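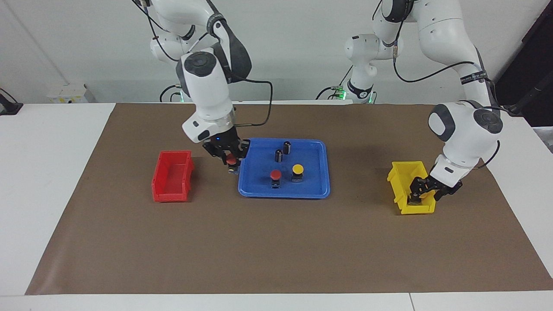
Grerkine Two-Arm Teaching Station

Tradell part family: Grerkine bench systems
Status: in stock, built to order in Bidton

Overview

The Grerkine station is a bench for teaching handling tasks to a pair of robot arms. A person shows the task, either by moving the arms by hand or by driving them from a separate set of leader arms, and the station records what the arms did. The recordings can be played back as they are, edited, or exported as training data for a learned controller.

It is meant for small parts work: sorting, kitting, tray loading, passing a part from one arm to the other. The right and left arms are recorded together on one clock, so a task where one gripper works over the blue centre tray while the other is down in the yellow bin is stored as a single demonstration.

Teaching by hand

In hand mode the arms carry their own weight and the operator takes hold of the wrist and moves it. The joints stay loose while the guide button is held and lock when it is let go. Gripper opening is set with a rocker switch beside the guide button.

Hand mode suits slow tasks with a few firm positions, such as setting a button upright on a tray or placing a part in a jig. It needs no extra equipment. The operator's hands and forearms will appear in the camera recordings, and this should be kept in mind if the data is going to be used to train a controller that works from images. For that kind of use we recommend remote mode.

Teaching by remote control

In remote mode the operator sits at the leader desk and moves a pair of light leader arms. The station arms follow joint for joint. Each leader handle has a trigger that sets the gripper opening in proportion, so a part can be held lightly or firmly.

The leader desk may be placed beside the station or in another room on the same wired network. Wireless links are not supported. If the link drops, both arms hold position and the recording is marked as interrupted.

The follow ratio can be set to full or half. At half ratio the station arms move half as far as the leader arms — useful when lowering a small part past a tray rim or between parts that are already standing close together.

Recording with Gökçe

Gökçe is the recording software supplied with every station. It runs on the station computer and is opened in a browser. For each demonstration it stores:

Joint positions and speeds, both arms
Gripper opening and grip force
Video from the fixed camera and any wrist cameras fitted
Operator marks (start, success, fail, discard)
Task name and layout name

Marks are made with the foot pedal, so both hands stay on the arms. A demonstration marked as discard is kept for one day and then removed. A demonstration marked as fail is kept with the others, since some training methods make use of failures.

The layout name refers to a saved picture of the work surface. Before each demonstration Gökçe can show the saved picture laid over the live view, and the operator moves the bins and tray until the two agree. The overlay can be turned off when varied layouts are wanted.

Work surface and parts set

The station is supplied with a white table and brown paper mats. The plain mat gives the camera an even background and cuts reflections from the table top. It is held by its own weight and should be replaced when creases begin to catch on parts. Mats are sold in rolls.

The standard parts set is made up of open-topped plastic bins with a sloped front lip, a blue tray with raised rounded edges, buttons with red or yellow caps on dark bases, and small black cylinders. The parts are sized for the standard parallel-jaw grippers. The cylinders will roll if knocked over, and the tray edge keeps them within reach.

Customers normally move to their own parts after the first task has been taught. Send us samples before ordering if the parts are flexible, very shiny or clear.

Specifications

Table width: 2,000 mm
Table depth: 1,000 mm
Arms: two, mounted at the back edge of the table
Grippers: electric parallel-jaw, angular fingers, black
Finger change: hex key, supplied
Camera inputs: 4
Recording space: 2,000 GB, removable drive
Export: joint data as CSV or HDF5, video as MP4
Power: single phase, Australian or European plug
Leader desk: optional, ordered separately

Cables on the arms are run on the outside and tied at intervals. Leave the loops between joints as supplied. Pulling them tight to tidy them will limit wrist travel and may damage the connectors.

How many demonstrations are needed

For direct playback, one good demonstration is enough, provided the parts are always in the same place. For a learned controller the number depends on how much the layout changes. Our own reference task, sorting the standard parts set from the tray into the bins, was taught from 400 demonstrations in remote mode with the bins fixed. With the bins moved between demonstrations the set was extended to 1,000. We publish both sets to registered owners, together with the operator notes by Duygu Yaman, who recorded them.

New operators should allow a morning for practice before keeping any data. Early recordings tend to contain long pauses above the part, and these are learned along with everything else. Gökçe can trim still periods at the start and end of a demonstration but will not remove them from the middle.

Safety

Speed is limited in both teaching modes. The limit can be lowered by the user and cannot be raised without a supervisor key. An emergency stop is fitted at the front of the table and a second is supplied with the leader desk. During playback at full speed the station must be guarded — a light curtain kit is available.

Ordering

Quote the table size, plug type and whether the leader desk is wanted. Orders confirmed before the end of February ship with one spare set of gripper fingers. Installation and operator training at your site are quoted separately.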